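4.2 Two-handed pickup on the shared bench

Claims that a hobby group can get a humanoid upper body to do useful table work should be read with care, and we include our own earlier claims in that. The build described in Section 3 was put together in the Clostia workshop, a shared space with members coming and going, and its control software is a patched copy of Treltum. In June we reported that it could clear a small item from a plate "reliably." We no longer think the word was earned. Those runs were made by the same person who had tuned the grip settings, and bad starts were quietly left out of the log.

For this paper Siyabonga Mthembu reran the task with every start counted. The hands begin on either side of the plate, palms inward, and the plate stays on the white table throughout. A run passes if the box is lifted clear and the plate has moved less than 3 cm. 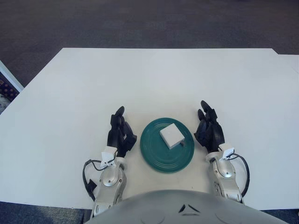

Figure 4. Both hands beside the green plate, with the white box resting on it.

Of 200 starts, 100 passed. A coin would have done as well, though a coin does not need 16 evenings of calibration. We looked for a pattern in the failures and found one we do not fully trust: most came after the wrist offsets had been left alone overnight. Fourie, the calibration script we wrote to fix this, helped on some evenings and did nothing on others. It may only be correcting errors that it puts in itself.

We also doubt that a second hand is needed for a box this small. Flesosness, the one-armed build from the same workshop, has not been run under these rules, so we cannot say.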